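Tendale Library Service is reviewing its opening hours. We are posting the main points in this thread for residents who were unable to attend the meeting in February.

We received 473 replies to the survey. Of these, 119 came from people who use the Wundis Road branch at least once a week. We are grateful to everyone who wrote to us, including those who replied by post.

The most common request was for later closing on weekdays. From next month, Wundis Road will stay open until 7pm on Tuesdays and Thursdays. The Oyelaran Centre will keep its present hours.

Saturday mornings will not change at either branch. Several residents asked for Sunday opening – we are not able to offer this in the current year.

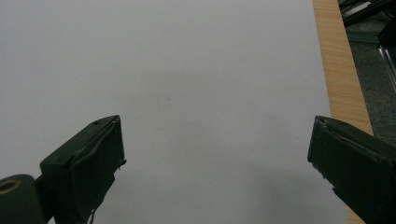 The second most common request concerned loans. The limit for adult members will rise from eight items to 12. Children's cards stay at 15, and there are still no fines on children's books.

Reserved items will be held for ten days. Please bring your card, or the number printed on it, when you collect them.

The 103 bus now stops outside Wundis Road on its way to the town centre. Step-free entry is by the side door on the car park side.

Paper copies of the new hours are at both enquiry desks. Large print copies can be requested – please allow three working days.

Questions about the changes may be sent to the service by message or handed in at either branch. We aim to reply within a week.

Last updated: 10/19/18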